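Thread: what a season of milk recording taught us about a small goat herd
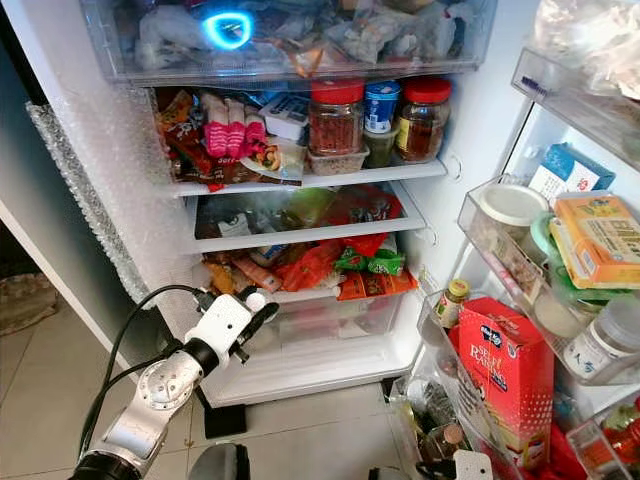 3 min read

1/ We milk 14 goats, mostly Saanen crosses with a few Toggenburgs. Until last November we kept no milk weights at all. I knew who the good milkers were, or thought I did. People have asked me how the recording went, so I'm putting it in one place.

2/ The setup is plain. A hanging scale, a bucket with a known weight, a clipboard. Every doe gets weighed morning and evening on one test day a month. I write the number down before I pour. If I pour first I forget it.

3/ Khurram Cheema got me started. He has recorded his own herd for 12 years and he lent me his old sheets so I could copy the columns. Doe, date, days fresh, a.m., p.m., notes. I added one for feed and dropped it after 2 months since I never filled it in.

4/ First surprise was Briveo. She's a big doe with a big udder and I'd have put her at the top. She finished ninth. She peaks well and then falls off hard at four months. I had been remembering the peak.

5/ Second was Lagman, a plain little second freshener I had more or less decided to sell. She never had a day that made me look twice, but she held nearly level from her second month on. She came in third for the season.

6/ Tomon is the doe everyone stops to look at. Nice topline, good feet, wide between the hocks. Middle of the list for milk. I'm keeping her anyway and breeding her to a buck whose dam has long lactations behind her.

7/ A word on test day. Keep your milking times the same as the day before. We were late one evening in the spring and the next morning's weights were useless. I crossed out the whole line and did it over the following week.

8/ Strip out properly the night before as well. A doe left half milked in the evening looks like a champion at 6 the next morning.

9/ On butterfat: I didn't send samples this time. The lab wants them packed cold and shipped the same day and our pickup is unreliable. I plan to do it next year for the top half of the herd. Weight alone doesn't tell you much about cheese yield, and cheese is where most of our milk goes.

10/ Somebody asked if the does mind the extra handling. They don't care. They mind the clipboard. Arneo ate the corner off the March sheet and I had to guess at one reading, which I marked as a guess.

11/ What changed in the barn: we split the grain by stage of milk and stopped giving everyone the same scoop. The fresh does get more, the late ones get less and more hay. The feed bill went down a little. I can't say how much of that was the split and how much was better pasture.

12/ What changed in the breeding plan: two does I was going to keep daughters from are off that list, and Lagman is on it. I'm also looking harder at the bucks. I used to choose on the buck's looks and his dam's one best day. Now I ask for the full lactation, and a fair number of sellers don't have it.

13/ If you want to start, don't wait for kidding season. Start with whatever is in milk now. A half lactation on paper is still useful next to the same doe's next one.

14/ Also, use pencil. Ink runs when it gets splashed, and it will get splashed – I have two sheets from April that are mostly blue smear.

15/ I can post a blank copy of the sheet if there's interest. It's Khurram's layout with his spelling of Toggenburg corrected.

16/ Replying here to the question about official testing: we aren't on it. For a herd our size the fees are fair, but you need a tester who will drive out, and the closest one isn't taking new herds. Ask your breed club who covers your county before you buy a certified scale.

2020-08-05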